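Safety Notice: Interim Limits on the Lirkance Picking Cell

From the Equipment Safety Office, Narnside Laboratory Building
4 December 2020

Members of the Narnside site are advised that the Lirkance picking cell has returned to limited service following a fault in its finger-closing routine. No injuries were reported. One set of finger pads was damaged and has been replaced.

The fault occurred during an unattended series of 256 picks under low room light. At pick 64 the gripper closed before the arm had completed its descent, and the controller recorded a successful grasp although no object had been taken up. The arm then proceeded to the drop position and repeated the cycle. The error was not identified until the operator on duty reviewed the log and found that the recorded finger width matched a fully closed, empty gripper.

The Dimon controller accepts a grasp as complete when two conditions are met: the wrist camera reports the target between the fingers, and the motor current rises above a set limit. Review of the log showed that both conditions were satisfied in error. Bright targets were overexposed at the wrist camera, and the software placed their edges well outside their true outline. The current limit, meanwhile, had been left at the low value used for soft goods, so that contact between the two pads was enough to exceed it.

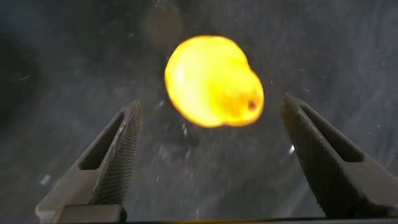

The exposure setting had last been adjusted in April, when the cell was operated with the overhead lights on. It was not revisited when the night series began. The Rezaei maintenance checklist in use at the time did not call for an exposure check after a change in lighting, and the operator followed the checklist as written. The office regards this as a gap in procedure.

The following limits apply until further notice:

The arm is to run at no more than 50 percent of rated speed.
Closing force is to remain at or below 80 newtons.
Unattended operation is suspended, including overnight series.
The finger width must be checked against the expected object size after every grasp, and a mismatch must stop the arm.

Operators are reminded that a stopped arm is not a safe arm. The fingers remain under power after a grasp fault — including when the status panel reads idle — and may close without warning if the cycle is resumed from the desk. The cell must be locked out at the main switch before any person reaches past the guard, whether to recover an object or to inspect the pads.

A revised checklist has been sent to all trained operators and must be signed before the next booking. Questions on the interim limits, and reports of similar faults on other cells, should be directed to the Equipment Safety Office.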